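Handheld gripper data vs. teleop, my numbers from the Seline repo
Forum > Manipulation > Imitation learning

seline_fan
Posted 7 July 2021
OK so I finally finished the comparison I kept promising! Same policy, same training settings, two datasets. One is 355 demos I did on the arm with the Zurkel teleop setup, the other is 495 demos done with the handheld gripper. Task is pick up a small soft thing and put it in a bin. Teleop policy got 34 out of 50 test picks, handheld got 41. I was kind of rooting for teleop (I paid for that rig, ugh) but there you go.

mudpuppy
Nice, but you've got 140 more demos on one side. How do you know it's the method and not just more data?

seline_fan
Fair. I'm retraining on a random 355 of the handheld ones tonight. My point is more that I got those 495 in less time than the teleop ones took me.

torque_wrench_ed
Time per demo isn't the whole story though. With Barbu we threw out a ton of handheld demos where the tracking drifted. Did you count those?

seline_fan
Only the keepers are in the 495. I tossed 7, all from me swinging the thing around too fast.

mudpuppy
7?? That's suspiciously good. Blank tabletop?

seline_fan
Nope, and I think that's why! The tracker wants stuff to look at. Busy bedspread, patches on a comforter, clutter off to the side, it eats that up. The felt ball is my favorite thing to grab, you get a nice clear pinch between the blue fingers.

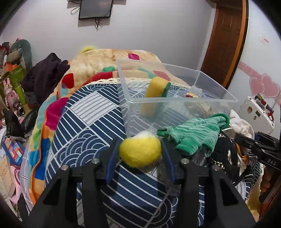
Where I did lose tracking was close up over plain white sheets, and I quit collecting there after the first try. So if your Barbu table was bare I'd start with that before blaming the method.

torque_wrench_ed
It was a bare gray table, yeah. Still don't buy that you can skip teleop for anything with real contact forces. Wiping, plugs, lids.

seline_fan
Didn't test any of that so no argument from me. Soft pick and place only.

flilto_user2
Can you post the split files? I'd like to run them through Flilto and see if I get the same gap.

seline_fan
Sure, will put them up once the 355 run is done.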